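Wellstead Free Weights Room: Frequently Asked Questions

Where do the round dumbbells go after use?
Back on the rack, heads resting on the rails and handle between them. Lightest pairs are on the left of each tier. Do not leave them on benches or on the floor.

Can I lift a pair out together?
Yes, if you can control both. Take hold of each handle fully before lifting. Heavier pairs should come out one at a time.

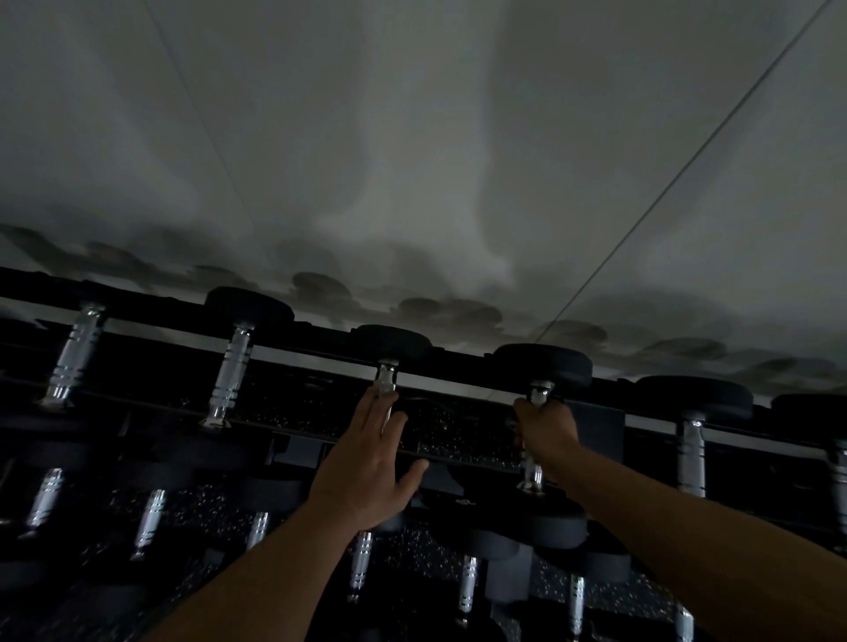
Fingers get pinched most often between two neighboring heads, so keep them on the knurled part of the handle when setting a weight down.

How are the dumbbells cleaned?
Wipe rubber heads with a damp cloth and mild soap. Dry the handles afterward. Do not use solvent or bleach on either.

What is the load limit of the rack?
400 kg in total, or 200 kg per tier.

A head is loose. Who do I tell?
Put the dumbbell aside and call Sorin Berisha at extension 3699.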